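Jerkow patch changes armour hardening in Bindau, adds second burrow state

Tenico has released the February update for Bindau, its cooperative hunting game, with most of the work going into the Gumede, a large burrowing monster found in the salt flats and the lower caves. The update carries the internal name Jerkow, which also appears on the title screen once the download is installed.

The Gumede has been in the game since launch. Its plates start soft and harden each time it comes up through the salt crust. Up to now the hardening was a single step. A plate was either soft or hard, and any weapon below the sharpest grade would bounce off a hard one. The update replaces that with a value from zero to 500 for each plate. Damage is scaled down as the value rises, and a weapon only bounces when the value is at its maximum.

Each trip underground adds to the value on the plates that touch the crust, so the head and forelimbs harden first and the tail last. The value falls slowly while the monster stays on the surface. Fire damage lowers it faster, and water damage stops it from falling at all. The last point is a change in behaviour: in the earlier version water had no effect on the plates in either direction.

The monster also has a second burrow state. In the first, which is unchanged, it dives, travels in a straight line and comes up under the nearest hunter. In the second it stays just under the surface with the dorsal ridge showing, and turns in a wide arc around the group. The ridge can be hit during the arc, and enough damage forces the monster out on its side for 7 seconds. Sonic items work in the first state but not in the second.

Umesh Awasthi, who leads monster design at Tenico, wrote in the patch notes that the old plate system "gave hunters one correct weapon and a long wait for everyone else." He said the arc was built for the launch version but removed when it caused the monster to clip through cave walls. The collision mesh in the lower caves has been rebuilt to allow for it. In the narrowest cave area the arc is still disabled, and the monster uses the straight dive only.

Health on the solo version of the hunt is unchanged. In groups, the monster's health is now recalculated when a player leaves, so a hunt begun by four and finished by two no longer keeps the four-player total. The recalculation keeps the same percentage of health remaining. It doesn't run a second time if the player rejoins.

Several materials have moved. The Gumede Plate now drops from broken forelimbs as well as from carving. The Salt Ridge, a new material, comes only from breaking the dorsal ridge during the arc, and is needed for the final upgrade of the Gumede lance and the Gumede heavy hammer. Existing weapons at the old final level keep their attack values and gain one open upgrade slot. The slot costs 800 zinc, the in-game currency, plus the materials.

The armour set has been adjusted to match. Its set skill used to raise defence by a flat amount after a dodge. It now builds defence in steps, one for each dodge through an attack, and the steps are lost when the wearer sheathes a weapon. Decorations already fitted to the set stay in place. Players who had the older skill on a saved loadout will see the new name in its place, with no need to save the loadout again.

A smaller group of fixes covers the camera, which no longer drops below ground level when the hunter is knocked down near a burrow hole, and the map icon for the monster, which had been showing the position of its tail — a problem mostly noticed during long dives.
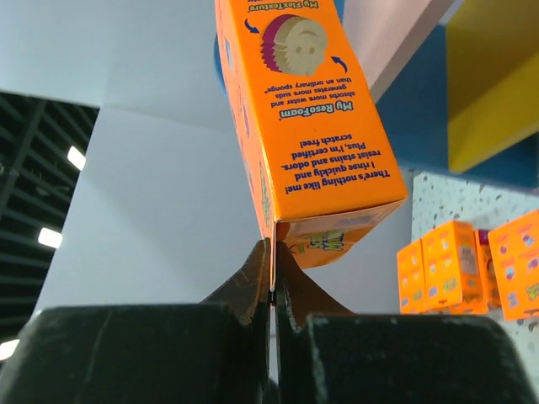 Can the old version of the Gumede still be hunted?

Only offline. Tenico has kept the launch version as an arena hunt that can be played solo from the training hall, with the single-step plates and the straight dive. It gives no Salt Ridge, and clear times set there are listed on a separate board. All online hunts use the new version, including those posted from a save file that hasn't finished the story.

Known issues at release include a missing sound cue when the monster changes from the arc to the straight dive, and plate colours that don't update for players who join a hunt in progress. The plate values themselves are correct in that case, and the colours correct themselves after the next burrow. Tenico says both will be dealt with in a smaller patch, which has no date.

An event hunt featuring two of the monsters in the salt flats opens on Saturday for players who have cleared the standard version. Damage to one does not affect the plates of the other, but a sonic item used in range will bring up both.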